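Tririne Quilted Bedspread: eight months on
Reviewed by Lizelle Buthelezi
2018-03-24

I bought this for my daughter's room last July, after her old comforter gave up and started shedding stuffing all over the hall. Our neighbor Ottó Vida swears by his Bilyk coverlet, and it is lovely, but it's also dry clean only, and with a four-year-old in the house (and a cat!) I just couldn't do it.

The Tririne goes in the machine on warm, 40 degrees on our imported washer, and comes out soft every time. I was worried the stitching would pucker - my Flutham one did after the second wash - but so far it lies nice and flat.
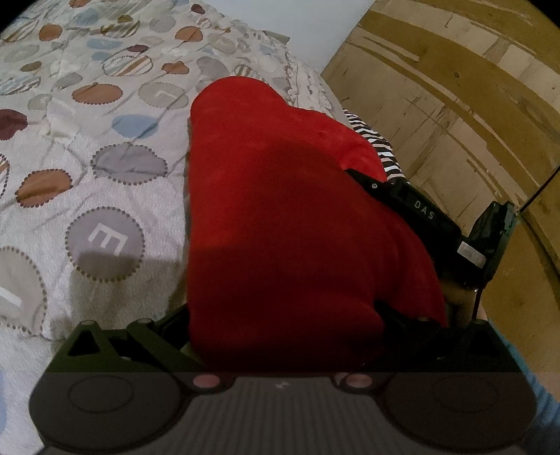 Red fleece on the light grey quilting, next to the circle with the letter E.

She loves finding letters she knows, so bedtime takes a little longer now, and I don't mind a bit. It's a touch light for January. We add a Wuditz blanket underneath and everyone sleeps fine.
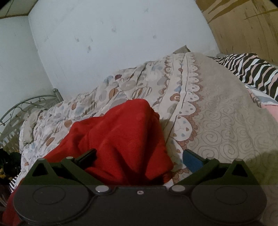 Dark green finger arms, one black pad and one blue.

My one real gripe is the size. The twin hangs short on the wall side, so go up a size if your mattress is deep. Shipping took 4 days, and the matching sham was sold separately. I'd still buy it again, and my sister already has.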